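Soltside Certificate Folder: A Year With It in a Registrar's Office

I handle student records at a mid-sized college in Duketmont, and part of the job is handing out finished certificates.

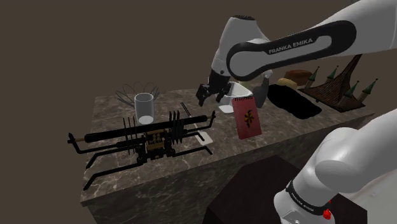 We used to give them out in plain brown envelopes. Graduates folded them, sat on them, left them on buses. Last March my supervisor, Daryna Stelmakh, agreed to try the Soltside folder for one graduating class, and we ordered 815 of them.

The folder is a stiff cover, slightly larger than letter size, with a clear sleeve on the right and a pocket on the left. The certificate slides into the sleeve from the top. The transcript goes in the pocket, folded once. There is a small window on the front for a name card, and an elastic loop holds the whole thing shut.

The sleeve is the best part. It doesn't stick to the ink, even on certificates that came off our printer the same morning. I left a test copy in one on a sunny windowsill all summer and it peeled out clean in September. The seal had faded a little, but the print was fine.

The name window is useful too. On collection day we check the spelling on the card against the student's ID before anything is signed for. We caught five wrong names that way, two of them in the same family. With envelopes we would have heard about those weeks later, and a corrected certificate takes us a month.

Now the complaints. The elastic is weak. Of the first batch, 40 had loops that came away from the back cover, and we ended up stapling them. Soltside replaced those without arguing, but the new ones took over three weeks. The pocket is also tight — anything more than a two-page transcript makes the cover bulge.

Color choice is poor. You get navy or a maroon that looks brown indoors. We went with navy.

We also looked at the Pliltness folder, which has a better closure and costs nearly twice as much. Its sleeve opens at the side, and certificates slid out when I shook it.

We still have 122 of the Soltside folders in the cupboard and will use them for the winter group. I would order them again for certificates alone. If your office hands over long transcripts as well, ask for a sample first and try it with your thickest one.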